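Budgeting for a sorting cell: one arm or a full humanoid?

Michalis Kouris
We are costing a bench for sorting mixed items into labelled baskets, fruit in one and office supplies in the other. Padded fingers, paper labels, toy fruit for trials. 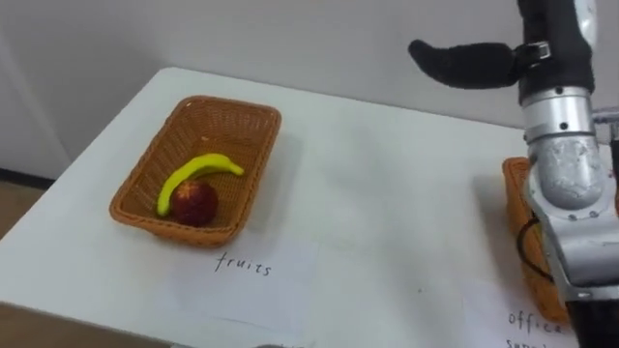
The arm itself is quoted. What I can't price is the rest: spares, table, cabling. Is 17 per cent on top enough? I need a number by Sunday.

Skimetti
No. Allow 400 a year for finger covers and fixings alone, and more if you run two shifts. Get the supplier to list wear parts separately. Ours didn't, and the second invoice was 554 over.

If you go for a humanoid, plan the floor as well as the desk. Cables need a route and slack, and a height-adjustable desk is worth the extra. Mark the working positions on the floor before you order anything fixed.
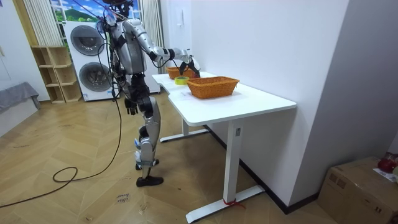 Paterson
Depends on the lead time. Jodumau told us about 13 weeks in October. Baskets are cheap, buy spares in the same size or you will be setting the positions again.

Femness
17 is fine if you already own the table.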